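The planner team at Modise works on the second floor in Celham, above a shop that repairs accordions. Its lead has spent most of a career persuading software to put things on plates.

"People assume the arm is the hard part," she says. "The arm is fine. The arm does what it's told, and that's the trouble."

Her group writes Fluvunton, a motion planner for two-armed kitchen tasks. Every night it runs 2,000 simulated episodes, with the table texture, the crockery and the starting poses reshuffled each time. By February, 84 percent of them ended with the food where it belonged. She won't say where the rest of it ended up, except that "the physics engine has a sense of humor and we don't."

The current task is a doughnut and a plate. It has its own channel on the company chat, mostly complaints.
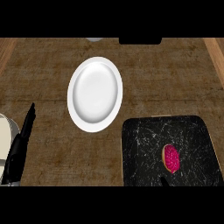 What does the planner do when both arms want the same space?

One arm gets priority and the other replans around it, using the first arm's path as a moving obstacle.

"We used to let them negotiate," she says. "They were very polite. Each one backed off for the other until the episode timed out."

The fix took 16 lines of code and a month of arguing over which arm should win. They settled on whichever one is closer to its goal. A colleague at the Trultelthorpe office still favors the left, on principle, and keeps a branch open to prove it.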